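**Retail security walk-through: Bromik Jewellers, Dudek Arcade**
Inspected by: Damian Domański, Zidwood Loss Prevention
Date: 10 September 2021
Previous visit: July, partial (back of house only)

Ratings: OK / Fix / Urgent

### 1. Street entry and shopfront

- [x] Roller shutter lowers fully and locks both sides. **OK**
- [x] Door release button within reach of the counter. **OK**
- [ ] Door held locked between customers. **Fix.** Door was on the latch when I arrived and I walked straight in. Staff said it gets left that way in the morning for deliveries. Deliveries should go to the rear door.
- [x] Glazing film intact, no lifting at the corners. **OK**
- [ ] Sight line from the footpath to the counter. **Fix.** Two tall posters block the left window. Move them or cut them down to waist height. A patrol car going past needs to see in.

### 2. Display cases

- [x] Locks on all wall cases. **OK**
- [ ] Locks on island case. **Urgent.** Rear lock turns without the key. Dranero fitted this case, so try them first, but don't leave stock in it overnight or during trade until the barrel is replaced.
- [x] One tray out at a time. **OK.** Watched four sales. Rule was followed each time.
- [ ] High-value pieces away from the door. **Fix.** Engagement rings are still in the first case on the right. Swap with the watches in case three.

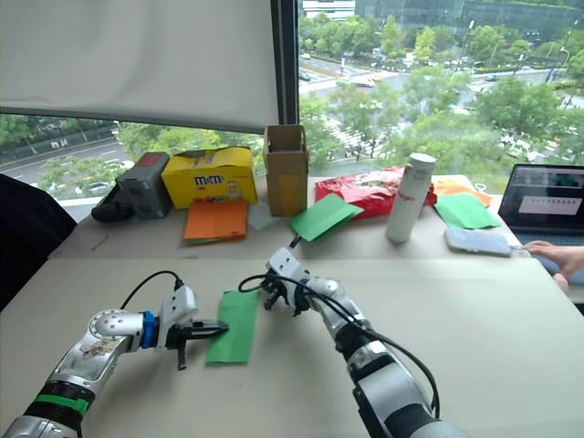 ### 3. Alarm and hold-up buttons

- [x] Panel armed and disarmed correctly, separate code per person. **OK**
- [x] Old codes deleted. **OK.** One belonged to a casual who left in July. Removed while I was there.
- [x] Hold-up button, front counter. **OK.** Monitoring centre called back in 23 seconds.
- [ ] Hold-up button, workshop. **Urgent.** No signal received on two tries. Probably the battery, but have the installer test the whole run.
- [ ] Portable button carried by the opener. **Fix.** It was hanging on the hook in the kitchenette. It has to be on the person.

### 4. Cameras and recording

- [x] Face-height camera at the exit. **OK**
- [x] Time stamp correct. **OK**
- [ ] Footage kept 31 days. **Fix.** Oldest file I could open was 19 days old. Drive is too small for the number of channels.
- [ ] Recorder in a locked cupboard. **Fix.** Cupboard has a lock, key was in it.

### 5. Cash and safe

- [x] Till float at or under $500. **OK**
- [ ] Till cleared to the safe at $1,000. **Fix.** There was $2,437 in the drawer at midday. Clear it more often on busy days, and not in front of customers.
- [x] Safe bolted down, time delay working. **OK**
- [x] Safe closed during trade. **OK** 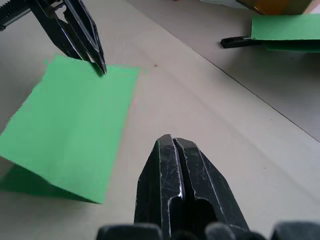 ### 6. Staff procedure

- [x] At least two people for opening and closing. **OK**
- [x] Staff know to comply, keep their hands in view and not chase. **OK.** Asked three of them separately, same answer.
- [ ] All-clear signal for opening. **Fix.** The signal hasn't changed in over a year. Pick a new one and don't write it on the roster.
- [ ] Offender description forms at the counter. **Fix.** None left. I'll email the master copy.

### Follow-up

Both Urgent items to be done within seven days and confirmed to me in writing. Fix items within a month. I'll retest the workshop button and the island case in person, and check the recorder at the same visit. Please have the installer's job sheet on hand.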